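Capítulo 4
A água da chuva e o solo urbano

Quando a chuva cai sobre um campo, uma parte fica retida nas folhas, outra penetra no terreno e o restante escorre lentamente até o curso d'água mais próximo. Na cidade, essa divisão muda. Telhados, calçadas e ruas asfaltadas impedem a infiltração, e o volume que antes alimentava o lençol freático passa a correr pela superfície.

Este capítulo trata do escoamento superficial em bairros residenciais. No capítulo anterior estudamos a formação das nuvens e os tipos de precipitação; aqui acompanhamos a água depois que ela toca o chão. Os termos novos – infiltração, escoamento, tempo de concentração – são definidos na seção 4.1 e voltam nos exercícios do fim da unidade.

O exemplo usado ao longo das páginas seguintes é o bairro de Tarnotau, de ocupação baixa, com casas isoladas e quintais pequenos. O levantamento de Saeed Tehrani registrou ali 2392 lotes, quase todos com entrada pavimentada para veículos. O bairro drena para o córrego Vulik, que recebe as águas de duas galerias principais.
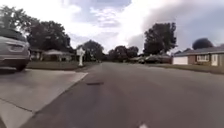

Por que uma rua asfaltada escoa a água mais depressa do que um gramado?
O asfalto comum tem poucos poros abertos e oferece pouca resistência à passagem da água. No gramado, as raízes mantêm canais no solo, as folhas freiam a corrente e parte da chuva se infiltra antes de formar enxurrada.

A diferença de velocidade tem efeito direto sobre o córrego. Em terreno permeável, a vazão sobe aos poucos e demora a baixar. Em terreno impermeável, o pico chega cedo e é mais alto, mesmo que a chuva seja a mesma. O intervalo que a água leva para ir do ponto mais distante da bacia até a saída chama-se tempo de concentração. Quanto menor esse tempo, maior a exigência sobre bueiros e galerias.

A declividade também conta. Uma rua com inclinação de 2% conduz a água sem dificuldade; em trechos quase planos formam-se poças, e os sedimentos se depositam junto ao meio-fio. No loteamento Carbone, vizinho de Tarnotau, uma galeria de 300 metros precisou ser limpa duas vezes no mesmo ano por causa da areia acumulada.

Na seção 4.1 calcularemos o volume de chuva que cai sobre um lote. A seção 4.2 apresenta o coeficiente de escoamento e compara valores para telhado, asfalto, terra batida e grama. A seção 4.3 descreve o reservatório de Brakitz, construído para reter a água excedente e liberá-la aos poucos – solução adotada quando já não há espaço para alargar o canal.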